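Workroom set-up guide, section 7: Floor sweeping, dustpan and brush
Posted Thu 12 October by the Wolde workroom desk
16 shares | 21 comments

The Dusitz leaflet says any floor can be swept clean "in one pass." I have my doubts, at least on marble tile, where thread and lint slide ahead of the bristles. Allow two.

1. Pick up anything bigger than a button by hand. Small boxes and cards don't belong in the pan, whatever the leaflet shows.
2. Check under wheeled appliances and along the baseboard.
3. Look over any white plastic part before you use it. The oval opening near the end is supposedly for hanging. Fine, but don't trust a thin hook with it.

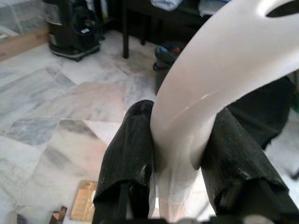 A reader in Skukthorpe objects that hanging is the only thing that keeps the bristles straight, and that hers went flat in a week on a shelf. Maybe so. Mine have sat on a shelf since last November with no harm done.

4. Set the pan flat on the tile, rim toward the dirt.
5. Hold the brush by its long wooden handle and pull in short strokes. Long strokes look good and scatter lint.
6. Clean the brush on the comb teeth at the side of the pan — gently, over the pan.

Caution: Keep feet and brush away from the sewing machine table while someone is sewing.

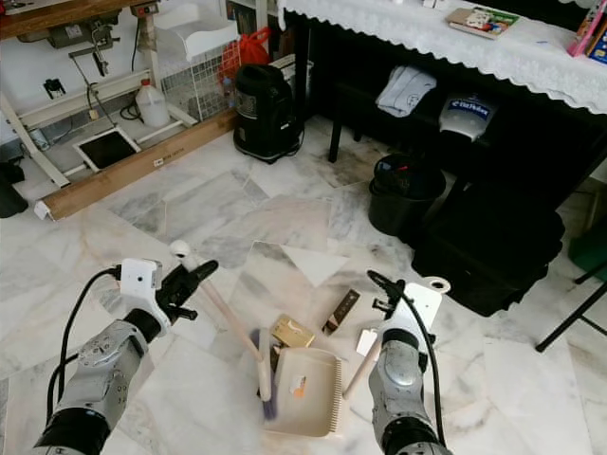
Pritmont wrote in to ask whether the teeth do anything at all, or are just there to sell the pan. They do pull out long threads. With fine lint I saw no difference.

Note: Wipe the pan with a dry cloth before you put it away.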